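Home News Reports Members Press Contact

FOR IMMEDIATE RELEASE

Imhof Household Review questions "odor-free home" claims in new report

Bag makers and filter sellers promise a lot and show very little, says consumer newsletter

Shares 19 Comments 4

PORTLAND, Ore., March. Imhof Household Review, the subscriber-funded newsletter on everyday home goods, today released a report on products sold to get rid of household smells. The report covers scented trash bags, charcoal pouches, bin powders and replacement filters, and it finds that most of the promises on the packaging can't be checked by the people being asked to pay for them. 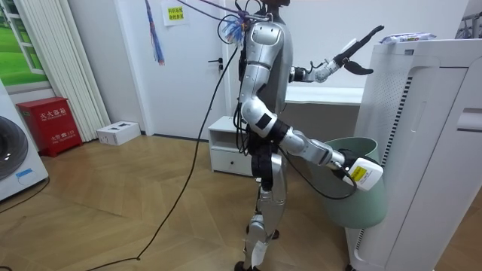 4 min read

The newsletter looked at 19 products now on sale and wrote to every maker with the same short request: please send whatever testing supports the claim on the front of the pack. Most sent a brochure. One sent the same brochure twice.

"We weren't asking for trade secrets," said Kinga Gál, who edited the report. "If you print that a pouch removes odors, somebody must have put it in a space with an odor and written down what happened. We'd like to read that page. So far we mostly have stock photos of lemons."

The report is careful about its own limits. Imhof didn't run a lab and doesn't say that any of these products fail. Its complaint is that shoppers have no fair way to tell whether they work, and that the wording on many packs seems chosen to keep it that way. "Helps fight odors" appears again and again. Helps how much, and compared with what? A trash bag with no scent at all also helps fight odors if it gets taken out.

As part of the work, 1,334 subscribers filled in a questionnaire about what they buy, how often they replace it and whether they'd notice if they stopped. A large share said they weren't sure. Some had been replacing charcoal pouches on schedule for years because the box told them to. The newsletter warns against reading too much into these answers, as subscribers to a skeptical newsletter are likely to be skeptical people.

Several products get a closer look. The Brutar pouch comes with a reminder card telling the owner to replace it monthly, but a shelf life printed on the inner wrapper suggests a much longer span. Asked which was right, the company replied that both were guidelines. Skavard sells its bin powder in a tub that it says lasts "up to" a full season, a phrase that also covers two weeks. Kondemton rates its filter for roughly 800 hours and does at least say so on the outside of the box, though the fan speed behind that number isn't given.

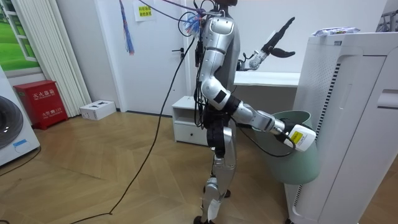 Thaddäus Eder, who handled the letters to makers, is particularly doubtful about scent. Adding lavender to a kitchen that smells of onions gives you a kitchen that smells of both, he writes in the report's longest section, and he sees no reason to call the result clean. He would like the word "eliminates" kept for products that take something away. He also objects to packs that show a family breathing in with their eyes closed.

The report ends with some plain suggestions for readers. Rinse food containers before tossing them. Wash the bin itself, including under the rim and inside the lid. Take out fish and meat scraps the same day. Open a window when the weather allows. Anyone who still wants a pouch or a powder should try going without it for a couple of weeks first and see if a visitor says anything.

Imhof has invited all of the makers to respond in the next issue and will print replies in full, provided they answer the question. It accepts no advertising and buys the products it writes about at ordinary stores.

The full report goes to subscribers this month. Reporters may request a copy through the Press page, along with the questionnaire and the text of the letter sent to makers. Kinga Gál is available for interviews most mornings after 9 a.m. Pacific.

###

Share Print Back to Press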